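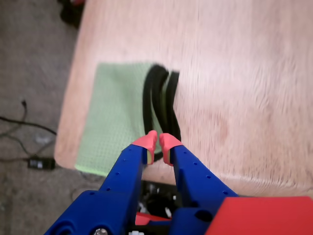
Melina Christodoulou holds that a cable should never be wound round the hand and elbow, and that anyone who does it deserves the knot they get. She has held this view for years, at some volume, and the authors have stopped arguing with her.

Chapter 4
Cables, Cords and Other Long Things

Reading time: 4 minutes
Print this page | E-mail this page

Every household owns a drawer in which the cables have been left alone together. They went in separate and they come out as one animal. This chapter deals with the drawer, though we start on the table, where a black cable can be laid out beside a folded or flat cloth and looked at in decent light before anybody loses their temper.

The long loop is the method we shall use most. Double the cable back on itself in strands of equal length, let the bends at each end stay round, and keep the whole thing narrow. Do not pull the bends tight. A cable with a sharp crease in it remembers the crease, and will show it to you every time you vacuum.

A waffle towel is a good surface to work beside. It stops small plugs rolling off, and it can be used afterwards to wipe away whatever the cable picked up behind the sofa, about which the less said the better.

Cayetano Aguirre, whose flat supplied the case study in section 4.2, kept 62 cables in a Stakholm box and could name the purpose of very few. One belonged to a Pivel lamp he had given away. He kept the cable in case the lamp came back.

Before reading on, empty one drawer on to a table. Thursday evening is as good as any. Sort by length first and leave the question of what each one is for until section 4.3.

We use cookies to remember your page. Accept | Settings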